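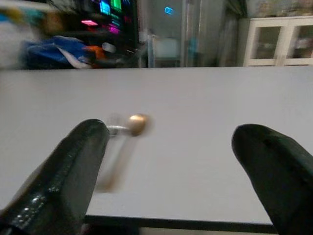

We bought the Hikholm island in May to replace a pine table that had been in the kitchen for longer than we had. It cost £507 including delivery, in the white gloss finish, and it's been in use every day for seven months. I wanted a white top mainly because I drop things and can't find them afterwards. It does help. Something as small as a thin metal pin with a round brass-coloured head shows up at once on white, where it would have vanished into the grain and the knife marks of the old pine. The price of that is that you see everything else as well, including crumbs, coffee grounds and every ring left by every cup.

## What you get

The Hikholm comes in two boxes. One holds the top and the other holds the base, the shelves, the fixings and a booklet. The box with the top in it is a two-person lift and I'd take that seriously if you live up a flight of stairs. We don't, but the path to our back door has a bend in it and that was enough.

The top is 19 mm thick, which sounded thin to me on paper. In practice the frame underneath has two cross rails and I've not noticed any give in the middle. The booklet says the whole thing will take 200 kg spread evenly. I haven't tested this and don't plan to. It has held a sack of potatoes, the big mixer and a child at the same time.

There are two open shelves on one side and a single deep drawer on the other. You choose which way round the drawer faces when you build it. Choose carefully, as changing it later means taking the top off.

## Putting it together

The booklet says two hours. It took us nearer four, with a break for tea and a longer break when we found the cross rails were in back to front. The drawings don't make it clear which edge has the pilot holes. Look for the side with three holes in a row and put that one facing down.

My neighbour Kenta Onishi bought the same island a month after us and made exactly the same mistake, so I don't think it's only me.

A few notes for anyone about to start:

- Do the drawer runners before the side panels go on. The booklet has it the other way round and there's no room for a screwdriver by then.
- The hex key supplied is soft. Mine had rounded off by the second leg. Use your own.
- Leave the protective film on the top until everything else is finished.
- The feet adjust, but only by a small amount. Our floor falls away towards the back door and I had to put a piece of hardboard under one foot.

All the screws were there, with two spare. The drawer front had a chip in one corner, which I reported through the website. Someone called Kelly Cheetham replied the next morning and a new front arrived the week after. I can't fault that.

## The surface

I was most doubtful about the gloss. A matt version costs the same and the shop staff steered us towards it. We went for gloss anyway as the kitchen faces north and needs all the light it can get. With 4000K bulbs in the ceiling fittings it's a clean, slightly cool white. Under the old warm bulbs it looked cream, which didn't go with anything.

Stains have been less trouble than I expected. Turmeric came off with washing-up liquid and a bit of patience. Beetroot came off straight away. A ring from a bottle of soy sauce sat overnight and needed bicarbonate of soda, and if I get down low near the window I think I can still see where it was. Red wine hasn't had its chance yet.

Scratches are another matter. There are fine hairlines all over the part where we work, from dragging things across when we should have lifted them. The worst offenders are plates and mugs with an unglazed ring on the bottom. You can't see the scratches from across the room, only when the sun is low. I bought a tin of Birier polish on the strength of a review elsewhere. It made the surface slippery for two days and did nothing for the scratches.

Heat I can't speak to. The booklet says no hot pans, so we use a trivet. It seems a bit of a shame on an island that sits a step away from the hob, and if you're the sort of household that puts pans down first and thinks later, look at the Hitus with the steel top. It costs a good deal more and it's noisy.

## How much room there is

On paper the top is plenty big enough for two people to cook at. In real life it's where everything lands. Shopping goes on it when we come in. Clean crockery goes on it on the way to the cupboard and then stays there, stacked up, usually with a bowl on a plate and a mug in the bowl. Then the post arrives.

I don't hold this against the Hikholm. Any flat surface in the middle of a kitchen would go the same way. But it does mean that the usable area is whatever you're prepared to clear, and I'd suggest buying one size up from what you think you need. The larger model is only a hand's width longer, and I now wish we had it.

Stacking does at least save space. A wide-rimmed plate, a bowl and a mug on top of each other take up no more of the counter than the plate alone, and the cutlery can lie alongside with the handles towards you. 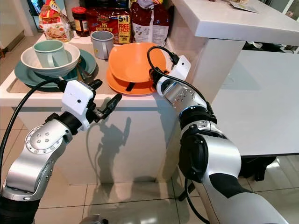 ## Drawer and shelves

The drawer is the best part. It's deep enough for a colander and it runs right out, so nothing gets lost at the back. It has a soft close that still works properly, and I say that having owned a Pathak sideboard where the soft close gave up within weeks.

The shelves are less good. The lower one is so close to the floor that you have to kneel to see what's on it, and it collects dust along the back edge. We keep the slow cooker and the preserving pan there, things that only come out a few times a year. The upper shelf is fixed. I'd have liked it to move up or down by a notch or two, as a tall stockpot won't go under the top with its lid on.

There's no socket. Some islands at this price have one let into the side – the Hikholm doesn't, and there's no cut-out for adding one. We run the mixer from the wall by the fridge and unplug it when we've finished so that no one walks into the lead.

## Seven months on

It's still level. I tightened the leg bolts once, in the autumn, when I noticed a slight rock while kneading. They took a quarter turn each and it has been steady since. The white edging has lifted a little at one corner, on the side nearest the sink, and I've pressed it back with contact adhesive. I suspect water gets in there from dripping hands. If I were building it again I'd run a bead of clear sealant under that edge on the first day.

The drawer handle has been changed as well. The one supplied has sharp corners that catch on pockets and it tore a cardigan. The holes are a standard spacing and a plain bar handle from the hardware shop went straight on.

## Would I buy it again?

Yes, in the larger size. For £507 it's solid, it wipes clean and the drawer is very good. I'd stay with the gloss, though anyone who minds hairline scratches should have the matt. If you need to put hot pans down, or you want a socket, buy something else.

The matching stools are sold separately. We tried them in the shop and they were too low.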